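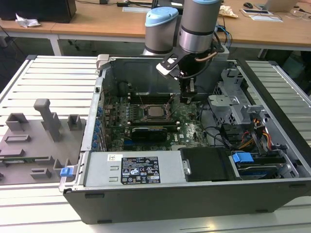

Antonina Hnatiuk
May 26, 2023

OK, old computer thread! I've finally got the side off the big Dell tower I bought from the office clear-out and I have a lot of feelings about it, so mute me now if you're only here for the tomatoes.

Background: an engineering firm called Pekholm was moving out of its building and selling off the drafting computers for $51 apiece. Fifty-one! I don't know where the one dollar came from. I paid it in coins and felt very fancy.

The thing weighs as much as a sleeping Labrador. I carried it to the car in stages, with rests. A man holding a door for me got tired of holding the door.

Why do I want it? I want something that can chew through my scanned negatives. I've got a bit over 4,000 of them from my dad's years up north and my laptop makes a noise like a kettle every time I open a folder.

Also I just like these old workstations. Somebody sat down and thought about how a person would get in there. Blue on a part means it's a part you're meant to grab, and once you know that, you can find your way around most of the case without a manual.

The drive handle is my favourite. Big bright blue thing, pinch and pull, tray comes out, done. My last home-built PC had the hard drive held in with screws you could only reach if you had the wrists of a toddler.

Same idea on the expansion slot latches down the back wall. I know it's a bit much to be charmed by a latch. I'm charmed by a latch.

Nga has already replied "please blow the dust out BEFORE you fall in love with it." Noted. For anyone who doesn't know her, Nga Huỳnh has fixed every computer I've ever owned, and two of my toasters.

So, dust. I did it outside on the step with a can of air and a paintbrush. Hold the fan blades still with a finger if you do this, don't let them spin up like a pinwheel, however fun it is. Then back onto the bench, laid over on its side so I could work straight down into it.

Do NOT use the household vacuum in there, by the way. I've had that argument with my brother-in-law for years and I'm not having it in the replies.

Next up was the cooler. It had been booting fine but running warm, and the fans would go full leaf blower if I so much as opened a browser tab. On a computer this age the paste under the cooler is usually the first thing I'd look at, well before buying anything.

Quick one for people who've never done it: the processor has a metal lid, the cooler sits on the lid, and there's a thin layer of goop between them to fill the tiny gaps. Goop gets old, gaps come back, computer gets hot, you get leaf blower.

Tips for getting a stuck cooler off, learned the bad way on a different machine. Run the computer for ten minutes first so the paste softens, then shut down, unplug, hold the power button in for a few seconds, and loosen the screws a little at a time, corner to opposite corner.

Then TWIST. Small twists, back and forth. Don't yank it straight up. I yanked once, years ago, and the processor came up with the cooler, right out of a closed socket, and I had to go sit in the garden for a while. 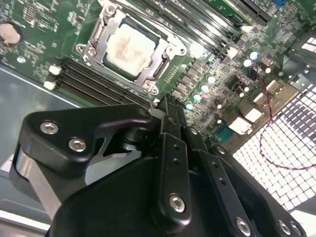
Paste is the least photogenic substance in computing, I swear. It's toothpaste that's been through something. And it gets everywhere! I found a dab on my elbow. I found a dab on the cat's dish, and the cat's dish lives in another room.

For cleaning I use isopropyl and a coffee filter. Coffee filters don't shed fluff the way paper towel does. Wet the filter, don't pour anything on the board, and wipe in from the edges toward the middle so you aren't pushing the stuff down the sides.

First pass always looks worse than when you started. You're just moving it around. Keep going, new bit of filter each time, and at some point you'll see proper metal again and feel like a genius.

Leave the lever and the bracket alone while you're wiping. You don't need to open the socket for this job. The processor's sitting safe in there under its frame, and the fewer times you see those little contacts in your life the better.

Someone asked whether you have to get every last smear off. I'd get the flat part as clean as you can stand and not lose sleep over a bit of haze in the corners.

Now which paste. I've got two tubes in the drawer, Skekum and Tedach. Skekum is thick and grey and you have to lean on the syringe. Tedach is the runny one, much easier to dose, and it cost less, so guess which one I keep reaching for.

(The Skekum lid has split anyway. I've got it in a sandwich bag with an elastic around it. We'll see.)

How much? A pea. Everyone says a pea and then everyone argues about the size of the pea. Petit pois, not marrowfat! Blob in the centre, lower the cooler straight down, let the pressure spread it.

I used to spread it with an old loyalty card and I'm not going to tell you that's wrong. I just got bored of cleaning the card.

Screws go back the same way they came out, a bit on this one, a bit on the opposite one, round again. If one corner's fully down before the others have bitten, back it off and start over. Takes two minutes. You have two minutes.

And plug the fan back in! I'm writing that down for me. I've forgotten it before, and the computer gave me a very snippy message about it at startup, which I deserved.

While you're in there, have a look at the coin battery. If your clock keeps going back to some random New Year's every time the power's off, that's your culprit. They cost next to nothing, and you can get them at the grocery store by the batteries for hearing aids. Take a photo first of which side faces up.

I'm going to swap this one whether it needs it or not. Pekholm had these machines in a storage room for who knows how long before the sale, and I don't want to be back in here in October with my sleeves rolled up.

Memory question from a reply: yes, these boards often have slots on both sides of the processor, and no, you can't just stuff sticks in wherever they fit. There's an order. On most Dells it's on a diagram inside the side panel, so check that panel before you lean it against the wall facing the wrong way and forget it exists. (Me.)

And if you're buying used memory for a workstation, check whether it wants the registered kind. I bought the wrong kind for the last one. Perfectly nice sticks, no use to me at all, went to a cousin.

The graphics card's staying for now. It's an old one, and I don't play games on it, and since all I'm doing is looking at pictures of my dad standing next to float planes, I think it'll cope.

Power supply's staying too. I don't open those. I'll take apart nearly anything in this house, but the inside of a power supply is where I stop, and I'd like you to stop there too please.

The hard drive's going, though. I don't want someone else's drawings and I want something faster. My plan is a small SSD for the system and then a big ordinary drive for the scans, with a second copy at my sister's. TWO COPIES, people. One copy is a thing you're about to lose.

If you buy an office machine with the drive still in it, wipe it. Don't go poking through. It's someone's old work and it's really none of our business, and it's also going to be extremely boring.

Budget so far, for those keeping score: the $51, plus I've set aside $60 for the SSD and the battery and whatever cable I discover I'm missing. There's always a cable.

Nga says there's a shop on Onyshchenko that keeps a bin of pulled drives and odd brackets by the till and you can dig through it. I've been told to bring cash and not to let them talk me into a monitor.

I already have 4 monitors. I don't want to discuss it.

Few people asking what tools. One long Phillips screwdriver, magnetic tip. A set of hex bits, you'll want them eventually. Isopropyl, coffee filters, paintbrush. A muffin tin for the screws, one cup per job, and don't let anybody in the house bake until you're finished.

I've also got a grounding strap, but for years I just touched bare metal on the case before I touched anything else, and kept my socks off the carpet. Wear the strap if you've got one.

Re: is it worth doing at all versus buying new? Depends what you want it for! It'll use more power than a little new box, it's the size of a nightstand, and I can't put it on a shelf. But I can get every part of it out and put it back in, and I can't say that for my laptop, which is glued shut like a yogurt lid.

Someone else asked if they could have the drive-bay cover if I'm not using it. I AM using it, hands off, it hides the fluff.

Right, I need to go clean paste off a cat dish. I'll add to this once I've got the new drive in and the first box of negatives loaded. If you've got the same kind of Dell and know whether the front fan comes out without removing the whole cage, please yell, I've been staring at it and I can't find the clip.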